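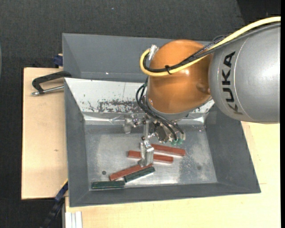 *Figure 3. KUKA arm with the metal gripper over the bin, red and green bars on the floor of it.*

## Trying a second gripper on the same bin

I like to do this part with the Darnik controller already up and the Nazari gripper still on the arm, so you get a baseline before you start swapping things.

1. Clamp the bin to the table and give it a good shove. If it moves at all, tighten up and shove again.
2. Drop the bars in any old way. Please don't line them up! Crossed and leaning is what you want.
3. Jog the arm over the bin by hand at low speed and watch the hoses and the cable loop at the wrist the whole way down.
4. Start the pick program and let it run. My Nazari run was 2,687 picks, and I let it go overnight.
5. Hit stop, cut the air, then swap in the Vistach gripper and load its tool file (it's on the Dridinberg share, under June).
6. Repeat steps 2 through 4. I got to 2,334 with the Vistach before I needed the arm for something else, so compare rates, please, and leave the totals alone.

**Caution:** Air off before you touch a finger. Every time, even if you're only wiggling a fitting.

**Note:** Bars that end up close to a sloping wall are the tricky ones for both grippers. I allow two retries and then have the program skip to the next bar.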